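Mavisthorpe Community Laundry and Toy Library
Minutes of the Operations Meeting
October 26, 2018

Present: laundry desk (chair), toy library desk, building services, supplies, bookings. Apologies: Destport branch.

1. Minutes of the previous meeting

Accepted with one correction. Under item 4, the drying rack height was recorded in inches and should read centimeters. The corrected copy is in the binder at the laundry desk.

2. Matters arising

2.1 The replacement inlet hose for the end machine has been fitted. The old hose was kept for its coupling, which is the same thread as the utility sink.

2.2 The lint screens are now on a written schedule. Two entries were missing for the last cycle. Laundry desk to check the sheet before closing up.

2.3 The lost sock box was emptied in April as agreed and has filled again. It will be emptied twice a year from now on. No further discussion.

3. Soft toy washing

3.1 The toy library reported that 18 soft toys are waiting to be washed before they can be lent out again. Most are plush with polyester filling. Two have sound boxes and cannot go in the machine. These will be surface cleaned with a damp cloth and mild soap, and dried standing up.

3.2 There was a long discussion of temperature. The toy library asked for a warm wash on hygiene grounds. The laundry desk noted that the care labels on the play food set say cold only, and that the felt parts on one older item had already shrunk. Agreed: cold wash, gentle cycle, low spin, in mesh bags. Items with loose seams are to be repaired first and not washed in the meantime.

3.3 Tumble drying was ruled out for all plush. Flat drying on the upper rack, turned once. Supplies pointed out that the upper rack is also used for table linen on booking days. Bookings will mark those days on the wall planner so the two do not overlap.

3.4 A toy is not to be returned to the shelf until the filling is dry at the center. The test is to squeeze it in a paper towel – if the towel picks up any damp, the toy stays on the rack.

4. Baskets

4.1 Toys and linen have been getting mixed in transit between the shelves and the machines. Agreed to separate them by basket type. The cream plastic baskets with the small holes and the brown woven-look rim are for toys only. The deep solid-sided tubs are for linen and towels.

4.2 The cream baskets drain and air well but should not be overfilled. Nothing is to be stacked above the rim, and both handles are to be used when lifting. One handle on an older basket came away last month under a load of wet towels, which is a further reason to keep linen out of them.

4.3 Supplies has a quotation from Gallardo for 6 more of the same pattern. The price holds only if they are ordered together with the shelf liners. Agreed to order both. Delivery to the side door, as the front step is awkward for the hand truck.

4.4 Proposal to color code the baskets with tape. Deferred. The tape tried last year left a residue in the perforations that took longer to remove than the labeling saved.

5. Laundry room floor

5.1 The concrete was swept and mopped before the inspection, but scuffs and streaks remain. Building services considers these to be surface marks. No cracking was found.

5.2 Options were a second scrub with a neutral cleaner, or sealing. Sealing would mean moving every machine and closing the room while the coat cures. Prasa has offered a price for a clear sealer, but the meeting was not satisfied that it would stand up to detergent spills. Agreed: scrub first, then review.

5.3 The scrub is to be done with a stiff nylon brush and not the wire one. Small debris must be picked up by hand before wet cleaning, as grit dragged under a brush makes new marks.

5.4 Baskets set down on the floor should be placed clear of the front of the machines. Toys that fall out onto the concrete go back into the wash pile, even if they look clean.

6. Budget

6.1 The maintenance line stands at $2000 for the remainder of the year. The basket and liner order will be charged to supplies and does not affect it.

6.2 A sum of $200 was approved for mesh bags, cold-water detergent and brushes. Receipts to the laundry desk. Any balance goes back to the general line.

6.3 The request for a second utility sink was not supported at this stage. Building services will find out whether the existing drain could take it and report back – no work to be ordered until then.

7. Play food set

7.1 The toy library asked that the play food be washed as one batch and kept together, as the set was split across three shelves after the last loan. Pieces to be checked against the card in the lid of the storage box.

7.2 The banana and the hamburger go in the same basket as the rest of the set. The green stem tip on the banana and the lettuce layer on the hamburger are to be checked for loose stitching at each return.

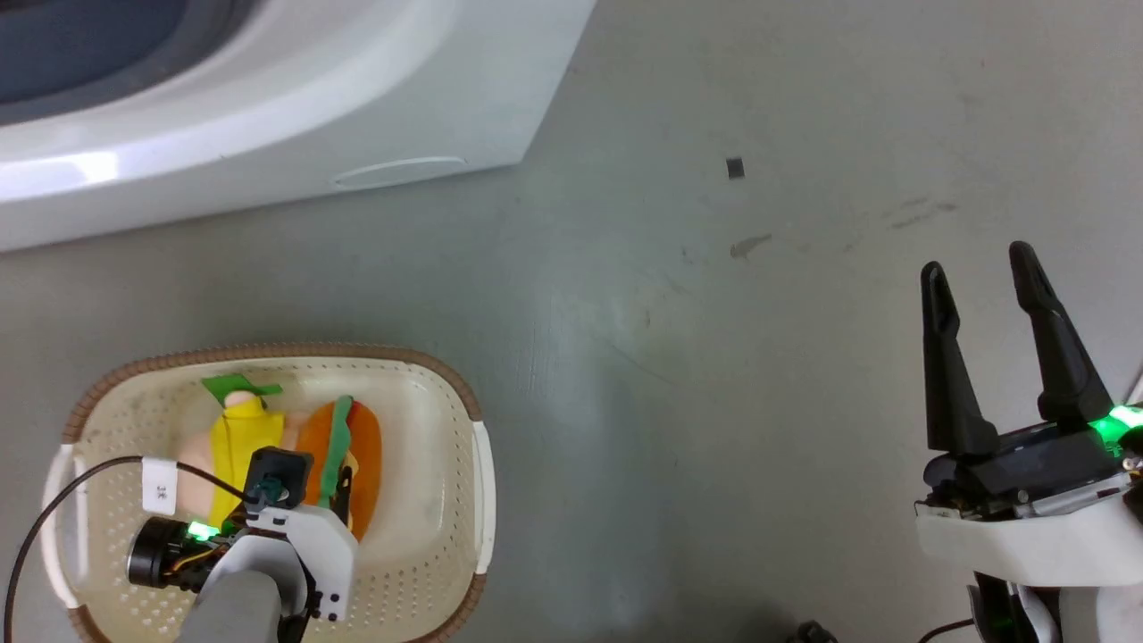
8. Any other business

8.1 The Destport branch has asked to borrow the spare drying rack. Agreed, on condition that the feet go with it and come back with it.

8.2 The notice above the detergent shelf is out of date and still gives the old dosing amounts. Supplies to replace it.

8.3 The date of the next meeting will be posted on the board once bookings has confirmed the small room.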